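Carkside Kitchen Cell – Set-up Guide
Print this page | E-mail this page
Reading time: 2 minutes

Section 4. Good practice for popcorn runs in simulation

Read this before you load the Durnau kitchen. It is shorter than the incident log, and better written.

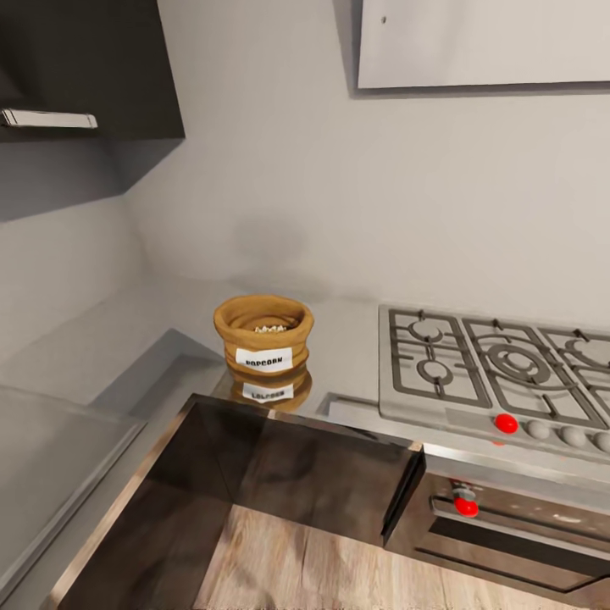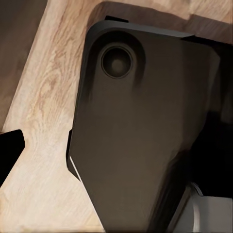
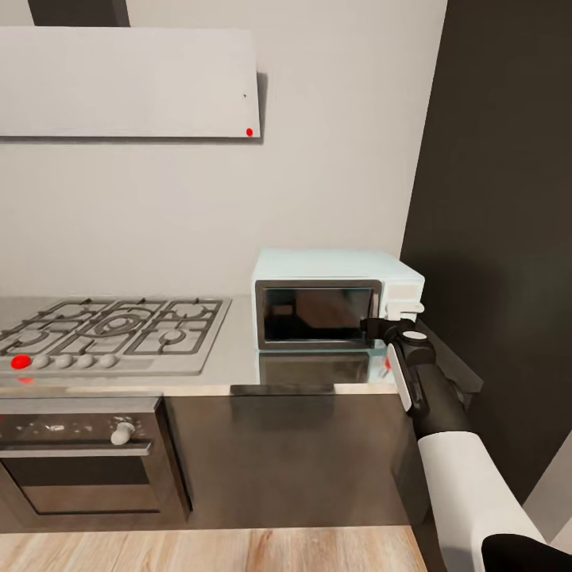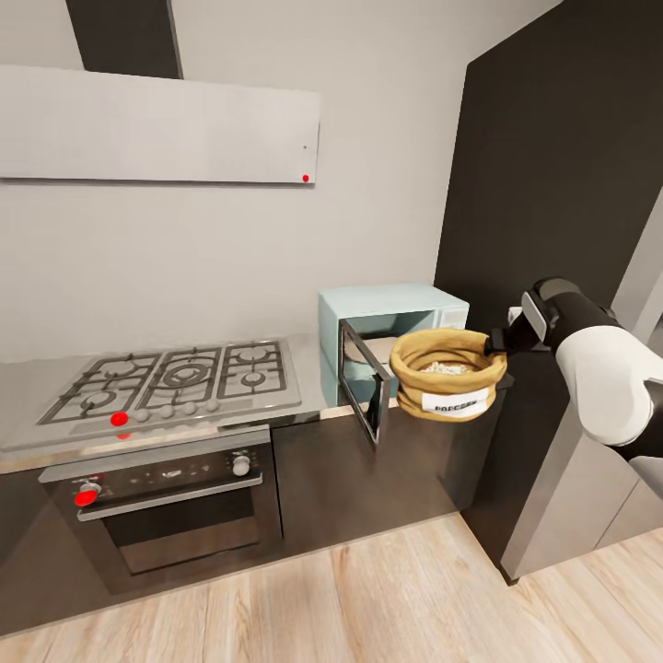 Fig. 4 (last picture): gripper on the rim of the bag, microwave door open.

4.1 Load the kitchen and check that the bag is upright, label facing out.

4.2 Set the arm speed limit to 33 percent. Simulated doors cost nothing to replace, but the habits you pick up breaking them travel well.

4.3 Open the microwave door fully before you fetch the bag. One job per hand, and you have one hand.

4.4 Grip the bag by its rolled rim. Do not squeeze the middle.

NOTE: The wrist view spends much of its time admiring its own finger. Check contact in a room view as well.

4.5 Keep the arm clear of the cooktop. Treat every burner as lit, whatever the state file says.

CAUTION: Never drag the bag through the door to save a waypoint. Italo Fontana did this 36 times in January and the rule is now named after him.

4.6 Log every run, failed ones included. A batch is 400 runs – a batch of 400 successes will be sent back with questions.

4.7 Any change to grip force needs 2 sign-offs. Signing twice with different pens does not count.

NOTE: Sites using the Mastusov controller should reset the home pose between runs. See Section 5.

Print this page | E-mail this page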